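Indberg Publishes Good-Practice Code for Recording Household Tasks With Hand-Held Grippers

EDARD, 24 December 2024 – Indberg today released the first full edition of its Code of Practice for Home Recording, a set of working rules for teams that collect robot training data in private kitchens, laundry rooms and living areas. The code was written with Fostetti, which builds household automation software, and Buthelezi, a testing and inspection firm.

The code contains 39 rules. It applies to any session in which a person carries out household work with a hand-held gripper so that the recording can later be used to train a robot. A draft was opened for comment in June, and 200 comments were received from recording teams, equipment makers and tenant groups.
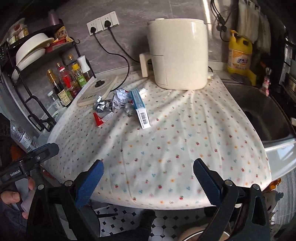

Rooms are to be recorded in their ordinary condition. Teams may not clear counters, remove packaging or replace household items with props unless the item is a hazard or the resident asks for it to be moved. Any change made before recording starts must be written in the session log.

Medicine, mail and papers are covered by a separate section. Names, addresses and prescription details must be covered or put away before the gripper is switched on. If such details are found in a recording afterward, the file must be withdrawn and the resident told.

Electrical safety accounts for 17 of the rules. Small appliances used in a task must be unplugged and cool before a cloth is placed on or over them. Cords must be kept clear of sinks, and no appliance may be carried while it is plugged in. Operators must wear closed shoes and keep the floor where they stand free of loose items.

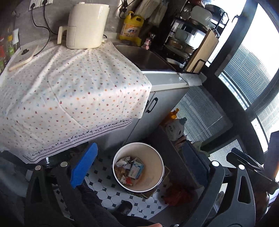

Fostetti tested the draft rules over 3,848 recorded tasks, including folding, wiping, sorting and putting away dishes. Buthelezi reviewed the session logs and recommended changes to the wording on consent, rest breaks and the cleaning of gripper fingers between homes. All of those changes appear in the published edition.

Under the consent rules, a resident can stop a session at any time without giving a reason. Teams must leave a printed contact sheet at the home and must return items to where they were found.

Use of the code is voluntary. Teams that want to state that they follow it must have their session logs checked by an outside reviewer. Indberg will accept applications from reviewers starting in January, and the next revision is planned for June.

The code is free to download from the Indberg website. Printed copies can be ordered from the Edard office.

About Indberg
Indberg develops working standards for service robots and home automation. Its main office is in Edard.

Media contact: Indberg Press Office, Edard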